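Questions from staff about the new arms in the Wuston kitchens

Last updated: May

We've had such a lot of questions since the first notice went up – thank you for every one of them – so we have gathered the ones that come up most.

Will I lose my job or my hours?
No. All 40 of us in catering at the Wuston site keep our contracts and our present hours, and that was agreed with Clemum before anything was ordered. What will change, bit by bit, is how you spend the quieter part of a shift, when so much time goes on laying trays and putting crockery back where it lives.

What are the arms being taught to do?
Small, dull, everyday things, for the most part. Picking up a carton and bringing it to a tray is one, and handling a mug is another, and both are a good deal harder for a machine than you or I would think!

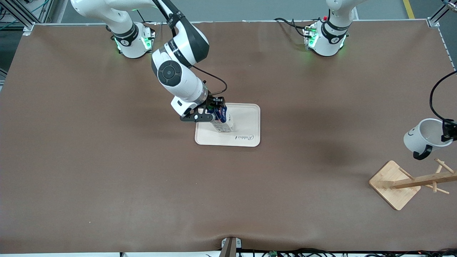
Staff Bulletin, Issue 149

Do I need to be good with computers?
Not at all. The Zamani course takes one afternoon, you'll be paid for it, and most of it is about starting, pausing and stopping the arms safely. If you'd like to go through it twice, please just say so and we'll book you in again.

What happens if something gets dropped or knocked over?
Press pause, wait until both arms are still, and then tidy up as you would after any other little mishap. Nothing will be held against you. Do jot it down in the log, though, even if it seems too silly to mention – we had 462 entries over the winter and the people at Trultska read the lot.

Can the arms tell one carton from another?
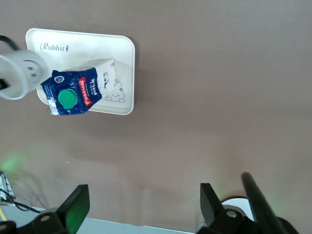

Up to a point, but please don't lean on it. Checking dates and allergies stays with a person, and so does the last look over every tray before it goes out. We send up nearly 550 breakfasts a day, and the patients do know the difference when someone has taken care over theirs.

Can I say no to working beside them?
Yes, for the whole of the trial. Have a word with your shift lead, who will find you a place on the hot counter or in the stores.

Where do I send a question that isn't here?
Pop it in the box by the staff lockers, with or without your name, and we'll add the answer to this page.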